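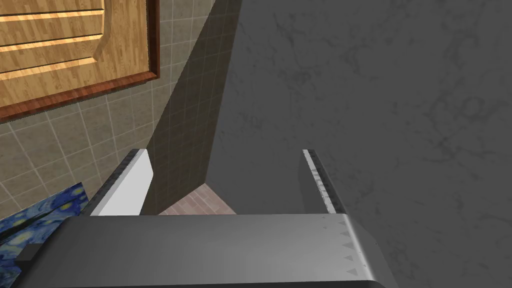 Fig. 1. Rendered view: gripper with two upright fingers.

Unit 4. Reading the Card Photograph: Mounts, Marks and Provenance

Scope. Card-mounted portraits, with attention to dating an unlabeled print found in a family album. Working set: the Spahić album, 34 prints, accession 2241.

Terms
Mount – the card on which the print is pasted.
Backmark – the studio's printed or stamped name on the reverse.
Negative number – a number penciled on the mount, keyed to the studio's register.

Dating from the mount
Thin cards with square corners are generally earlier than thick cards with rounded corners. Studios used up old stock, so the mount gives an earliest likely date only. A print can also be a later copy of an older portrait. Look for soft detail, flattened contrast, or the edge of another card inside the image.

Dating from the backmark
Record the wording exactly, including abbreviations and spelling errors. Compare the street address with town directories for each year the studio is listed. In the working set, prints marked "Flarkow" carry two addresses. The second appears only on the thicker cards. The Otar prints have no address and must be dated by other means.

A backmark locates the studio. It does not establish where the sitter lived. Families traveled to a larger town for a sitting, and some photographers worked a circuit.

Names written on the card
Transcribe all handwriting before interpreting it. Note ink or pencil, and whether more than one hand is present. "Grandmother" depends on who wrote it. Check any proposed sitter against census age and, where possible, a second labeled portrait.

Worked item
Card 261, Inico studio, negative number in pencil, no name. Enter the sitter as unidentified. Album position may go in the notes field and is not evidence of kinship.

Reading for March: the handout on probate inventories, sections 1 and 2. Bring the blank transcription sheet.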